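July 17, 2024
Path edges, second pass. Pestarano loop, field side

Out early, before the heat. Clipboard, tape, the 2 m straightedge, bag for loose stuff, thermos. Forgot the chalk again so used tape flags.

Point of today: decide which stretches of edging get redone this season and which can wait till October. Also look at the growth on the inside of the bends, been complaints about it. And finish the width readings that got dropped last time when the rain came in.

Start at the Gatuter gate, station 1. Stations every 20 paces, mine, so don't compare with the old sheet, whoever did that one had longer legs.

1 to 4: fine. Surface fine, shoulder fine, one puddle stain where the drain backs up. Drain cover sits a bit proud, tripped on it, kicked it back flat. Needs a real fix, it'll be up again in a week.

5: root hump, left side. Straightedge rocks on it, gap of 13 mm at the worst end. Was 11 in the spring. So it is moving but slow. No action, keep reading it. Paint on the old mark is gone, put a tape flag and wrote the date on it.

6, 7: shoulder gravel kicked out onto the path by bikes taking the corner tight. Swept it back with my boot for now. The fines are gone from the mix here, what's left just rolls. Same thing we saw on the Farkeo piece two years back and that one only held after we wetted and tamped it in thin lifts. Don't dump it all in one go this time!!

Note on the tamping – thin means thin. Two fingers. The trial strip we did in the yard with the thick lift looked great for a month and then came apart along the whole front edge. Thin lift strip is still good, walked on it this morning on the way out.

8 thru 10: grass side has crept in over the asphalt, maybe a hand's width. Soft edge, easy to cut back with the half moon. Peeled a bit up to check, asphalt under it is sound, just dirty. So not a paving job, just a spade job. Put it down as half a day for two people incl. hauling. The sod can go straight on the bare patches by the gate.

Width at 9: 143 in, taken edge to edge after peeling. Old sheet has 121 in for what I think is the same spot. Either the grass was that far over when they measured or they stopped at the start of the gravel stain. I'd go with the grass. Redo with a second person on the tape end, mine kept slipping, not going to argue with the old number on one reading.

Stopped for coffee. Wrote up 1-10 clean on the sheet.

Next bit is the bend. This is the one people complain about – can't see who's coming. Two separate questions and they keep getting mixed up in the requests:
a) do we cut anything on the inside
b) do we fix the shoulder on the outside

On a): the bushes screen the path as it goes round to the right, so the complaint is fair. But I don't want to take the whole clump. It's the only bit of cover along there, field on one side is wide open all the way over to the far trees. Suggest we take the path side back only, and leave the tall pine alone completly. Low stuff first, then walk it again from both directions and see if it's enough. Probably is. The Yin notes say no cutting until nesting is over so this is an October job whatever we decide.

On b): edging is the gravel band. Looks worse than the path does, path is smooth. It's crumbled. Same recipe as 6 and 7, thin lifts, wet, tamp. 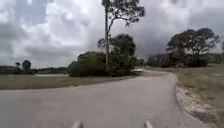

Bend, looking into it. Gravel edging on the right, pine in the middle growing up out of the clump.

Things to take from it for the write-up: the grass on the left meets the path low and flat, no lip, so water should be able to sheet off that way if we keep the sod down. Don't let anyone put a curb there. The right side has its own band the whole way along the curve, so material quantity should go by length of the curve and not the straight line between stations. I did that wrong on the first estimate, cross it out.

After the bend I only got to do two stations, then had to turn back for the truck key. Both ok. Shoulder ok. Some litter, bagged.

Left to do:
- re-tape width at 9 with a helper
- drain cover at 4, new seat or at least shim it
- ask the yard how much of the fine mix is left, and is it the Farkeo stuff or the newer load. Newer load has too much round stone in it, don't want it on a curve
- sheet for the clump, one page, say plainly what stays (pine stays)
- sharpen the half moon, it's useless, tore more than it cut
- chalk!!! put it in the bag NOW

Tape flags left at 5, 9 and start of bend. Pull them when done, the mower guys get annoyed.

Question for whoever reads this: do we still have the plate tamper or did it go with the rest to the Gatuter shed? If its there I'd rather hand tamp than sign the form.

Sheet is in the blue folder, wet corner, sorry, coffee.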